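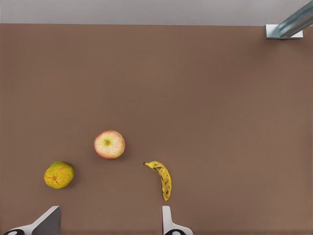
Clearing the decks before Christmas

19th December and I have not wrapped one single thing. Not one. Tuesday, so bin day as well, and I missed that too. Quick post then, as the kettle's on and I have until it boils.

The plan this year was to get the kitchen table back. It's been under paperwork since July – old bills, the boiler manual, takeaway menus from places that have shut. I did it in one go on Sunday night with the radio on. Three bags of recycling. Found the guarantee for the fridge, which ran out in 1973 by the look of the typeface. (It didn't. Felt like it.)

Also found the letter from Garnov about the boiler service, the one I swore blind they never sent. So that's a phone call I'm not looking forward to.

Lists, or why I've given up on the app

Went back to paper. The app kept pinging me about a dentist appointment I'd already had. Now it's one sheet on the fridge door, biro, things crossed out. Much better. I can see how behind I am without having to unlock anything.

Current state of the sheet: 37 cards to write, 14 written. Stamps, none. Last post from Cosside goes at teatime and the queue is always out the door, so some people are getting a New Year card and will have to lump it.

Food is in better shape. Sprouts ordered, potatoes ordered, pudding made in the autumn and sat in the cupboard. I'm doing less this time. No starter. Last year's starter took all morning and everybody was full by the time the bird came out. Cheese later on if anyone's still awake. Fruit for those who say they want fruit. 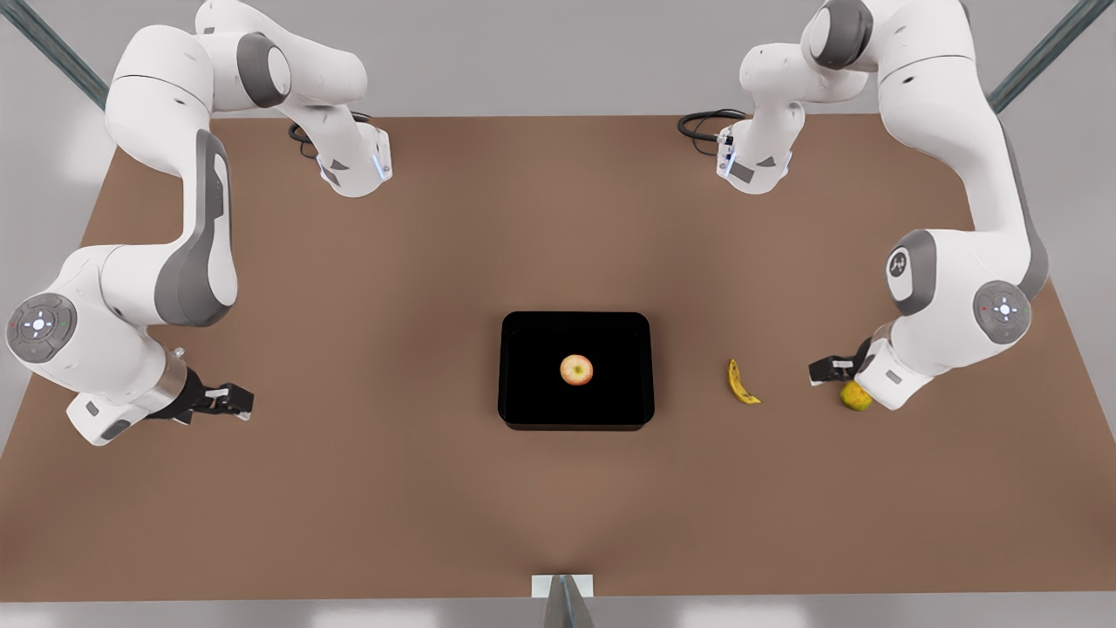 Presents, sort of

Socks for my brother again. He likes socks, he's said so, I'm taking him at his word. Mum's thing is coming from Engström and the tracking has said "preparing" for days now. Preparing what. It's a scarf.

Still need somthing for next door, who took in all our parcels and fed the cat while we were away. Biscuits probably. Proper ones in a tin.
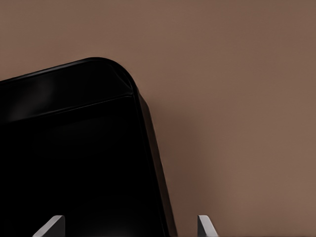
Right, kettle

Off to find the sellotape. It was in my hand an hour ago. Back after Boxing Day with the leftovers post, same as usaul, and if you've got a soup that uses up sprouts and doesn't smell the house out then please leave it in the comments.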